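Sornen gripper cell

The Sornen gripper cell is a robot workstation used at the Fledolgate training site to practise the handling of kitchenware. It exists in two forms: a physical bench with a single arm, and a simulated copy in which jobs are set up and checked before they are run on the bench. The cell was designed by Emese Katona and is looked after by Lino Rinaldi and Rafia Khokhar.

Layout

The physical bench has a fixed base for the arm, a work surface, and a control cabinet mounted underneath. The arm ends in a two-finger gripper. A camera is fixed to the wrist and looks down past the fingers, so that the operator sees the object from the gripper's side. The simulated copy uses the same wrist view. Rooms, tables and objects in the copy are drawn from a shared library called Olunska, which holds 717 items, most of them pots, jars, lids and small appliances.

Setting up

A new job begins in the simulated copy. The object is placed on a table and given a weight and a friction value. The finger opening is then set to suit its rim or body. For open vessels the usual grip is across the rim. Lidded vessels take longer to prepare, as the lid is a separate body in the model and can shift when the fingers close.

The wrist camera is aligned next. Both fingertips must be in view when the gripper is closed to its working width, and the middle of the object should lie between them. Shadows are left switched on during this step. An early version of the cell was aligned without them, and the settings had to be done again when the bench lamps were fitted.

Each job is run 30 times in the copy before it is moved to the bench. The first bench run is made at reduced speed with an operator at the stop button.

Maintenance

The finger plates on the bench are wiped after each session and checked for bent edges. They are held by two screws each and can be changed without taking the gripper off the wrist. Plates are replaced after 2,000 closures, or sooner if one no longer sits square to the other. After any change of plates the closed position is reset from the control cabinet and the new value is copied to the simulated cell by hand.

The wrist cable is the part most often repaired. It passes through a loop behind the gripper body and wears where the loop meets the bracket. Rinaldi moved the loop outwards in February, and a softer sleeve was fitted at the same time. The old bracket is kept as a spare.

The simulated copy needs its own upkeep. Objects brought in from the library sometimes carry the wrong scale, and collision shapes for handles and knobs are often too coarse. Corrections are entered in the Mapplebeck log, which lists the item, the fault and the person who changed it. The log was last put in order on 8/19/24 by Przemysław Krajewska.

Known faults

The most common fault is uneven closing, in which one finger meets the object before the other and pushes it sideways. On the bench this is normally traced to a loose plate. In the copy it is nearly always an error in the position of the object.

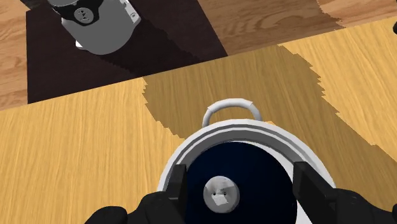 A second fault concerns drift in the closed position during long sessions. It was first reported by Kulsoom Memon, who found that the value stored in the cabinet no longer matched the measured gap after 24 jobs in a row. The cabinet is now restarted at the midday break.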